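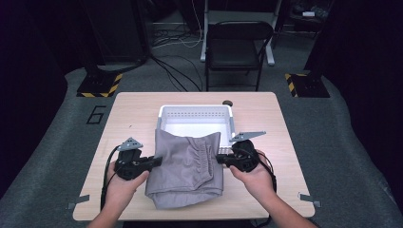 Crabtree Garment Care handles returned and donated clothing for retailers and rental firms. Each item is inspected, graded, folded to a fixed specification and packed for dispatch. Folding is done flat on a table, one garment at a time. Gathered waistbands, such as the one on the grey garment in front of the white basket, do not lie as flat as a plain band, and the fold lines are set below the pleats to keep the stack level. Perforated baskets are used at the benches. Solid-sided tubs were withdrawn in May.

Search this site Enter keyword Go

Posted by Jordan Staniforth, May

What we handle

The site at Tundeck processes trousers, knitwear, shirts and children's clothing. We do not accept footwear or anything with a wired lining. The standard fold for adult trousers is leg to leg, then in half, then in half again, with the waistband uppermost. Joggers and elasticated styles have their own sheet, Ultell 27, which can be requested by account holders.

Capacity

A full day shift clears 635 items. Mixed loads are slower than single-type loads and are quoted separately. The minimum order is 84 items. Stock is held for up to 115 days at no charge, after which a weekly storage rate applies.

Collections

Collections leave at 7.30 each Monday. Loads must be bagged by type and labelled on the outside. Unlabelled bags are put to the back of the queue.

Comments

Zameo
Does the elasticated sheet cover drawstring waists as well, or are those treated as plain?

Jordan Staniforth
They are on the same sheet, second page. Cord ends go inside the fold.

pkt_returns
Storage period was shorter on the old page. Is the new one for existing accounts too?

Jordan Staniforth
Yes, all accounts.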